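Luvau 16 Padel Ball Carrier and Court Bag

Item 288 - in stock at our Valtcombe store and online

If you play padel more than once a week you will know how quickly a bag fills up, and how the thing you want is always at the bottom of it. We have carried the Luvau line since we opened the Trarkgate courts, and the 16 is the one we end up recommending to most club players, couples and coaches alike (it's also the one half our own staff use, so do forgive us if we go on a bit).

What it holds

The main compartment takes two rackets side by side in a padded sleeve, with room left over for a towel, a change of shirt and a sweater for those late matches when the wind gets up. The ball section sits on its own at the base and holds 16 balls. It has a wide zipper that opens all the way around, so you can reach in between games without taking your eyes off the argument about the score.

There is a separate vented pocket for shoes, and a small lined one up top for keys, phone and overgrip. Junaid Arain, who coaches our Friday beginners, keeps his drill cards in that one and says they have stayed flat all season.

Straps and carrying

You can wear it as a backpack or carry it by the side handle. The shoulder straps were redone last September - they are wider now, and the buckle no longer digs in under the arm, which was our one real complaint about the old version. If you have the older bag and like everything but the straps, ask us, as the new ones can be fitted in the store.

Cleaning and care

Wipe the outside with a damp cloth and a little dish soap. Please don't machine wash it! The base panel comes out and can be rinsed on its own, then left to dry away from direct heat.

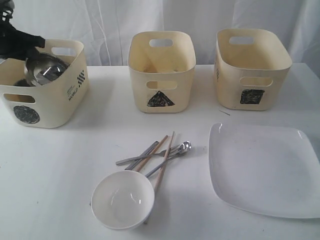
Club orders

We can print your club name on the side pocket for orders of 2 bags or more. Parveen Gilani looks after club orders and is happy to talk through colors and lettering with you before you commit to anything. The current batch is 500 bags, in navy, sand and dark green, and printed orders placed by Fri 24 May will be ready for the summer league.

Goes well with

Hájek overgrips, pack of 16
Hájek pressure tube for balls
Luvau racket sleeve, single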